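Tips from the Monday robotics club, kitchen table edition. Mostly for parents and for whoever takes over the sessions when Uzma Rana is away. Add your own at the bottom

**Table**

- Clear it first. All of it. Mail, fruit, keys.
- Tablecloth stays on if it's taped underneath. Loose cloth bunches up and the stick rolls under the fold.
- Busy pattern = good practice for the team. Plain cloth = easier for first timers. Pick one and stick with it for the whole evening.
- Wipe between teams.

**Chopsticks**

- Plain wood, no lacquer. Lacquered ones slide right out of the pads.
- Lay them side by side, thick ends toward the student. Start from there every time or the recordings are a mess to compare.
- Splinters: quick rub with fine sandpaper, then a damp cloth. Let them dry standing up.
- Don't put the practice pair back with the eating pairs!! Pencil mark on the thick end.
- Bulk pack from Bunton was 388 sticks, which is plenty. Please dont order more.

**Grippers**

- Pads get greasy in a kitchen. Dish soap, soft toothbrush, rinse, air dry. No alcohol wipes, it dulled the grip on our first set.
- Check the pivot screws before each session. Finger snug, then a small nudge with the driver.
- Squeeze slow. Kids snap it shut and the stick shoots off accross the table.
- Wash hands before, not just after.

**Recording**

- Club target is 3,000 tries by the end of August. We're at 1,275.
- One try = pick up, move, put down. If it drops, keep it and mark it as a drop.
- Lights on over the stove and the table both. Evening light changes too much.
- Save to the Vutthorpe folder, not the desktop. Eleri Bevan has the password. 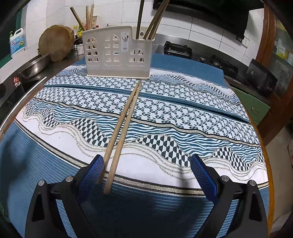 **How long should a student practice before switching?**

Eleven minutes works best for our group. Past that their hands get tired and the drops go up, so swap and let them do the log sheet for a while.

**Packing up**

- Grippers in the padded box, jaws closed.
- Batteries out, on the charger, NOT in the drawer with the foil.
- Log sheet to Uzma before you leave, photo of it is fine.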